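Why timber worktops move, and what to do about it
Interview, 6/2/21

Meenakshi Marar has spent most of her working life inspecting timber worktops that have gone wrong. She trained as a joiner, moved into quality control at Edard, and now writes reports on failed tops for fitters and suppliers. Her records cover 574 inspections. She keeps them in a spreadsheet sorted by fault, and the largest group by a clear margin is what she files under "movement, restrained".
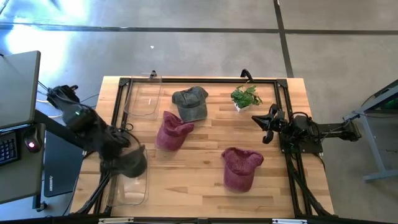
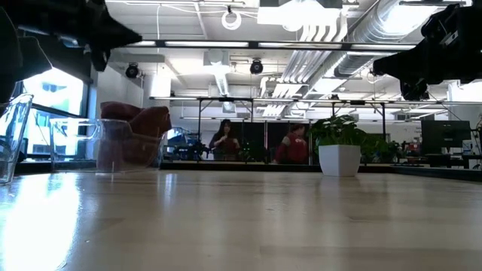

"Restrained is the important word," she says. "Wood moves across the grain when the humidity of the air changes. Everyone in the trade is taught that in the first week. Then they screw it down tight on both sides of a cabinet and the top has nowhere to go."

The mechanism is simple enough. Timber takes up water vapour from the air and gives it back until it reaches balance with the room. Across the grain it swells and shrinks as it does so. Along the grain the change is so small that for furniture it can be ignored. A top made of glued strips behaves much like a single board in this respect, and Marar finds that many buyers have been told otherwise.

"The strips are sold as a cure for movement. What they do is spread it. With one wide board you have a single growth ring pattern, so it cups in one direction. With many narrow strips, turned different ways, the cupping partly cancels out. The change in total width is still there. I have read sales leaflets which say a laminated top is stable, full stop, and I would like to see that sentence removed."

She is more cautious on the question of species. Beech moves a good deal and oak rather less, but she says the difference between two species matters less than the difference between a top stored well and a top stored badly. One case from March concerned a batch supplied through Kulkarni, a merchant, and kept on site in an unheated outbuilding before fitting. When she put a meter on the last unfitted piece it read 16 per cent. The kitchen it was meant for had underfloor heating.

"Nothing was wrong with the timber. Nothing was wrong with the glue either. It went from a damp shed to a warm, dry room and it was fixed solid along the front and the back. It shrank, the fixings held, and it split between them. The fitter thought it was a bad batch, and I can see why he did, as three tops had gone the same way."

Her meter is an Amis pin type, which measures electrical resistance between two points pushed into the wood. It has to be set for species and corrected for temperature, and she takes readings on the underside so that the holes do not show. She also takes them near the middle of the top as well as towards the ends. End grain gains and loses moisture faster than the face, and a reading taken close to a sawn end may say little about the rest.

On glue, she has fewer complaints than might be expected. Of the joints she has seen fail, most had been starved. One factory she visited had set its spreader at 205 grams per square metre and was getting sound joints, then lost them when a worn roller left a dry band down one side of every strip.

"You could see it once you opened the joint. Bare wood in a line, same place each time. People blame clamp pressure because clamps are easy to look at. I ask to see the spreader first."

The conversation turned to finishes, where she disagrees with a number of her colleagues. She regards oil as a surface treatment that makes a top easier to clean and to repair, and gives it little credit for controlling movement. A film finish such as lacquer slows the exchange of vapour more than oil does, but neither stops it. In her own kitchen she uses Cunov, a hard wax oil, put on in thin coats with the surplus wiped off before it can go tacky.

"Any decent oil would do the job. I had a tin of that one. The thing I insist on is that the underside gets the same treatment as the face. If you seal one face and leave the other bare, the two faces take up moisture at different speeds and the top bows. It may go flat again later. It may not, if it has been held in the bowed shape by a cabinet for a winter."

The same applies to cut-outs. The edge of a sink opening exposes end grain on two of its sides, and it sits beside a supply of water. Marar's reports list black staining around sinks more often than splitting, and in most of them the cut edge had been left untreated under the rim. She recommends sealing it with several coats before the sink goes in, and letting each coat dry for as long as the tin says. Tannin in oak reacts with iron, so steel filings left over from drilling will mark a damp surface as well. She has seen those marks reported as mould.

Asked how a top ought to be fixed, she drew a section through a cabinet on the back of an envelope. The screws along one edge, normally the front, go through plain round holes and locate the top. Those further back pass through slots that run across the grain, with a washer under each head. The screws are done up until the washer just grips.

"You want it held down but able to slide. If you tighten it as hard as the driver will go, you have made a slot and then clamped it shut. I have failed tops that had perfect slotted brackets and no movement in them at all."

A gap is also needed at the wall, covered by an upstand or by tiling that rests on the top without being grouted hard to it. The size of the gap depends on the depth of the top and on how damp the timber was on the day, and she declines to give one figure for all cases. Her advice is to measure the moisture content, look up the movement value for the species, and work it out.

Old tops are a different matter. A surface that has been in a heated building for years has been through the cycle many times, and whatever was going to open has generally opened. Hairline gaps at the ends of strips she leaves alone unless they collect dirt. Filling them in the dry part of the year is a common mistake, in her view, as the wood swells later on and squeezes the filler out, or crushes its own fibres against it and shows a wider gap the following winter.

"Write down the date and the width of the gap in pencil, underneath," she says. "Then look again in six months. Most of the calls I get could have waited for that."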